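I spent most of yesterday afternoon at the Gilchrist science fair in Villent, and I'm still kind of buzzing! The county put out its new survey on how people feel about research, and 80 percent of the folks who answered said they'd like more of it paid for with public money. I figured the number would be half that.

Yakubu Idahosa, who ran the survey, took questions for way longer than planned (my parking meter did not survive). He told us only 17 percent could name a scientist working in the county today, and he'd like to see that double by the next round in November.

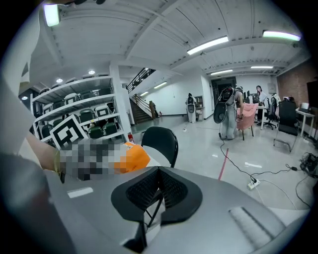
He also wants researchers in front of town councils a lot more often. Cenia and Huseck have both signed up for a visit day, with 130 seats between them, and I grabbed one before I even got home. Sign-up is open at the library desk until 5 p.m. if you want to come along!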